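4. What changed at the packing desks

I spent most of April sitting next to the kit-packing desks at Premstead, so this section is in the first person and a bit looser than the last one. Riltness put the two-arm stations in to take over filling and closing small supply boxes, and my interest was in what that did to everybody's day. The short version is that people still do plenty, but they do it in a different order and standing in a different spot.

Before the stations, a packer had a stack of boxes, a list and a radio. Now the same person sets out the work, watches the arms, and steps in when a grip goes wrong. We logged 740 box cycles over the study, and in 172 of them a person had to help (a nudge, a re-seat, or a full restart). Tiziana Villa, who had packed by hand for years, told me she had expected to be bored. What bothered her more was being interrupted! She'd start on the labels, get four done, and then have to look up again.

The desk itself matters more than I'd guessed. Packers wanted it to stay a desk, with the stapler on its little shelf and the plant in the corner, and they pushed back hard when an early plan from Romaniuk called for bare tables. I think they were right. A translucent blue box between the grippers is easy enough to keep an eye on, and you can see what's already in it.

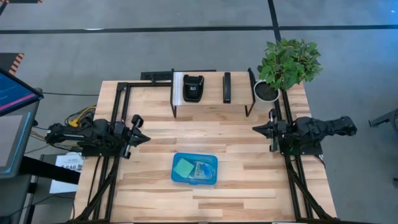 4.1 Who steps in, and when

We had written a rule that the packer should wait 20 seconds before helping. Hardly anyone kept to it. The experienced people went in early, sometimes the moment the arms slowed down near the lid, and the newer ones waited far too long and then called somebody over. Both groups told me the Omo screen didn't say enough about what the arms were trying to do, so they'd learned to read the arms themselves (elbows, mostly, which I found charming).

Boxes with pencils and markers came up in nearly every interview. Of the 172 assists, 39 were on those boxes, and packers talked about them with a kind of fond exasperation. Tiziana asked for a say in the packing order, got it one Monday, and has been moving the pencil boxes to the morning ever since.

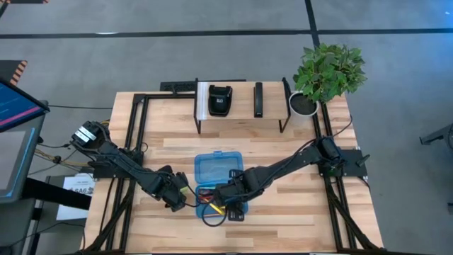
Figure 2. Two-arm station with both grippers at a blue box holding pencils and markers.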